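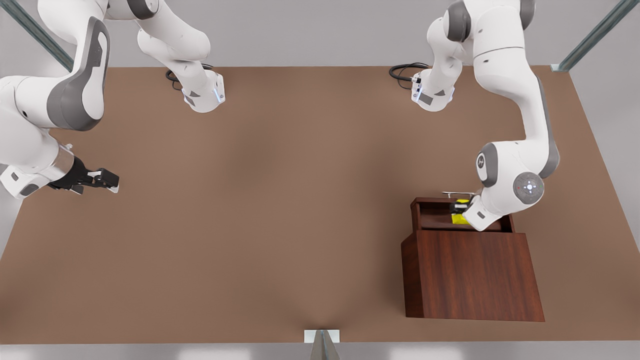
Plivik Travelling Star Dome

A portable planetarium for schools, libraries and small museums

Hire or buy - please ask us about dates before you promise anything to the children!

We have been making the Plivik dome at Zidel for a good many years now, and it has changed a fair bit along the way, mostly thanks to teachers and museum people who rang us up to say what they would like to be different. The fabric is quieter, the doorway is wider and the fan no longer drowns out the person talking. What has stayed the same is the moment when the lights go down and a hall full of chatter goes silent, and then somebody small says "wow" in the dark. We never tire of it.

The dome is an inflatable tent with a black outer skin and a pale grey inner one, and it is held up by a steady flow of air from a floor-standing fan. A projector with a fisheye lens sits in the middle and throws the sky over the whole of the inside. It seats 47 children on the floor, or rather fewer grown-ups (our knees are not what they were), and there is a flat entrance without a tunnel so that wheelchairs and pushchairs can come straight in.

Setting up

One person can do it, though two is more sociable. Unroll the groundsheet, lay the dome over it with the doorway facing the way you want people to arrive, clip on the fan sleeve and switch on. Filling takes the time it takes to drink a cup of tea, provided you don't let it get cold. You will need a clear, level indoor floor and an ordinary wall socket. Please do look up before you start, as hanging lights and basketball hoops have spoiled more than one morning. The dome isn't meant for outdoors, not even on a still day in May, and we do get asked every spring.

What comes in the box

Dome with groundsheet and repair patches
Fan, fabric sleeve and 10 metre lead
Projector, fisheye lens and padded case
Control tablet with all shows already loaded
Red torch for the presenter
Printed handbook, spiral bound so that it lies flat
Two wheeled bags, which fit in the back of an ordinary estate car

The shows

Every dome comes with our live sky, which lets you choose any night of the year and any spot on Earth and then talk over it as you please. You can draw the constellation figures in or leave them out, speed up the night, or bring in the Moon and planets at a larger size for the youngest ones. There is also a set of recorded shows, each of them short enough to leave time for questions, and in our experience the questions are the best bit.

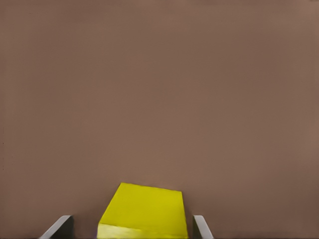
The Bistetti collection is an extra, and we are very fond of it. It was written for science centres that wanted something for older pupils and evening visitors, and it covers how stars are born, how distances in space are measured, and what sailors and farmers saw in the sky long before telescopes. The narration can be switched off if you have a good speaker of your own, and the script is supplied so that they have something to lean on.

Choosing a projector

The standard projector is perfectly happy in a darkened classroom. If you are going to be in a bright foyer, or a sports hall with high windows that nobody can reach to cover, do think about the Xie lens and lamp set. It gives deeper blacks and noticeably sharper stars near the horizon. It is heavier, and the case has its own wheels for that reason. Either one can be swapped for the other later on, so you needn't fret over the decision now.

Prices

Day hire, collected from us: £200
Week hire, collected from us: £400
Bistetti collection, one-off licence: £900
Dome purchase: please ask for a quotation, as it depends on the projector

Hire includes a walk-through when you collect, and we are glad to do it twice if the first time was a bit of a rush. Prices were last checked in March 2023.

Looking after it

Shoes off inside, please, and no drinks. Wipe the inner skin with a soft dry cloth and nothing else - sprays leave a shine that shows up in the middle of the Milky Way. Let the dome air before you fold it, especially after a full day of warm schoolchildren, and keep the lens cap on whenever the projector is off. Small holes in the outer skin can be mended with the patches in the box. For anything bigger, send it back to us and we will see to it in the workshop.

To book or to ask for a quotation, use the enquiry form and tell us the ceiling height of your room, the age of your visitors and the dates you have in mind.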